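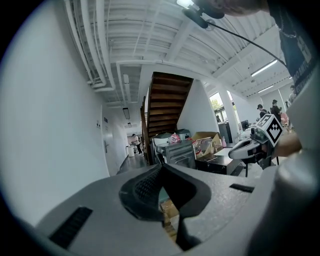
19 Jun 2026, notebook, Clinville workshop

I want to write down what we decided for the upper store before I forget the reasons. The plan is to carry all the stock up from the ground floor and leave the floor free for the long benches. The way up is the wooden stairs with the dark brown treads, and they are the part I worry about most. Dark treads are nice to look at, but when I come down with a box in my arms I can't judge well where one tread finishes and the next begins. I would like a pale strip on the front edge of every tread before we carry anything heavy. The long white duct passes across the ceiling above the stairs, so I also want to try the tall shelf parts with an empty carton of the same length first. If it touches, we take the shelf apart more.

Measurements from this morning, with the steel tape. Widest carton from Eston: 3 cm too wide to carry flat between the wall and my elbow, so it must go up on its side. I wrote "THIS SIDE" with the thick marker on the ones where it is allowed. The Huerta cartons are smaller and can go two at once, but please not three, I tried it and had to put them down halfway.

Weights. I put the limit for one person at 15 kg. Everything above this we open and carry in parts. The scale by the door shows too much when it stands on the mat, so move it to the bare floor and press zero again. I lost half an hour with this.

Order of moving:
Empty shelves first, and screw them to the wall the same day.
Then Ridico fittings, 16 cartons, all light.
Then Eston, on their side.
Huerta at the end, because we still take from them every day.
Paint and glue stay down. It becomes too warm up there in summer, directly below the ceiling.

Labels. Last November we wrote only the supplier name on the front and then had to open each carton to find the M6 bolts. This time: supplier, content, and the shelf letter, on two sides. I printed 19 sheets and they are in the grey folder. The printer makes the last line too pale, so go over it with a pen.

The pipes under the ceiling, the white ones in a bundle that bend down to the corridor, I would like to leave alone. Somebody asked if we can hang the cable rolls from them. My answer is no. I don't know what is inside them or how they are fixed. A rail on the wall costs little and I can put it up in one afternoon.

Still open:
- strips for the treads: adhesive, or painted? Adhesive ones came off at the old place after one winter. I lean to paint with sand in it, but then the stairs are closed for a night.
- a second lamp at the top
- where to put the flat cartons we want to keep. For now they lie on the floor, and this is not good for long.
- ask Ridico if they take back the plastic crates

Tomorrow I start with the test carton under the duct and write the result on this page.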